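Keeping Clothes in Use: A Conversation with Kulap Chuensuk

The municipal reuse service in Posden accepted 1396 bags of household textiles last year. Kulap Chuensuk, who has directed the service since its founding, spoke with Radymyr Polishchuk about what residents give away and where it goes.

Ms. Chuensuk began her career at the Tirnar textile mill, where she spent 17 years in quality control. The experience shaped her view of used clothing. "At the mill we rejected cloth for faults that no wearer would ever notice," she said. "I came away believing that most garments are discarded long before they are worn out."

Of the items received, 87 percent are offered again to residents through the Pustis Street shop. The remainder is sent to a partner workshop in Tymoshchuk and cut for cleaning cloths.

Asked which garments present the greatest difficulty, she named everyday cotton. Coats and formal wear find new owners quickly – often within a day – while casual tops may wait for months.

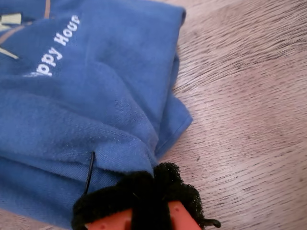
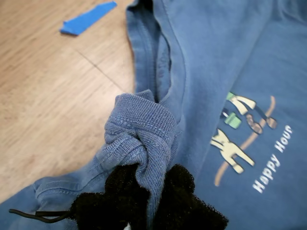
Casual wear in blue cotton.

"People assume that a plain top has no value to anyone else," Ms. Chuensuk said. "We ask them to let us decide. A faded color is not a fault. A torn seam can be closed in minutes."

The service has asked the town council to extend its lease on the shop, which expires in July. It has also proposed a mending course for adults, to be held in the evening and limited to 90 places. Fees would cover thread and needles only.

Mr. Polishchuk asked whether residents could do more at home. Ms. Chuensuk recommended washing in cool water and drying on a line. She also requested that donors empty all pockets before closing the bag. "We return house keys every week," she said, "and we would prefer to spend that time sorting."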